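4. What people said about the market levy

I should say at the start that I didn't set out to write about a tax. My plan for June was to ask stallholders in Ulledent how they felt about the new covered market, and I had a tidy sheet of questions all ready to go. By the second morning I'd more or less given up on the sheet. Everyone wanted to talk about the levy, and the roof hardly got a look in!

The levy itself is simple enough. The district council takes a small cut of each day's takings, paid by phone or at the Flallgate office, and in return it promises sweeping, lighting and a night guard. I spoke to 36 traders in all, nine of them more than once, and I let them ramble as long as they liked (some of them really did like). What I was after was the way they explained the charge to themselves - who it was for, who had asked for it, and whether they thought a different council would have done it at all.

Party loyalty mattered less than I'd expected. Supporters of the ruling group grumbled just as loudly as the rest, though they grumbled at the officials and left the councillors alone. Opposition supporters went straight for the councillors. One cloth seller told me she'd voted for the same side all her life and would do so again, "but they can come and sweep it themselves". I heard versions of that all week.
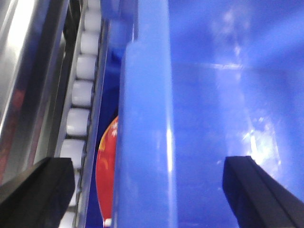

Figure 4.1. Large blue plastic bin.

The Pesonen end of the market was a bit different. Traders there had been moved from the old roadside pitches and still felt sore about it, so the levy got mixed up with the move and it was hard for me to pull the two apart. I tried asking about them separately and people simply joined them up again. In the end I coded those answers under both headings, which a stricter researcher might not like, but I think it's truer to what was said.

I also read through the complaints book at Flallgate, which had 3,227 entries when I was given it. I can't claim I gave every one the same care, and the handwriting in places is dreadful. Still, it helped me to see how people wrote when they thought an official might read it. The tone is much politer than anything I heard out loud, and parties are hardly ever named.

Marerau, where the council put the same charge to a public meeting first, makes a handy comparison. The rate is the same there and so are the promises. Traders disliked paying it just as much, yet they talked about it as something they had argued over and lost - a very different sort of annoyance, and one I come back to in section 5.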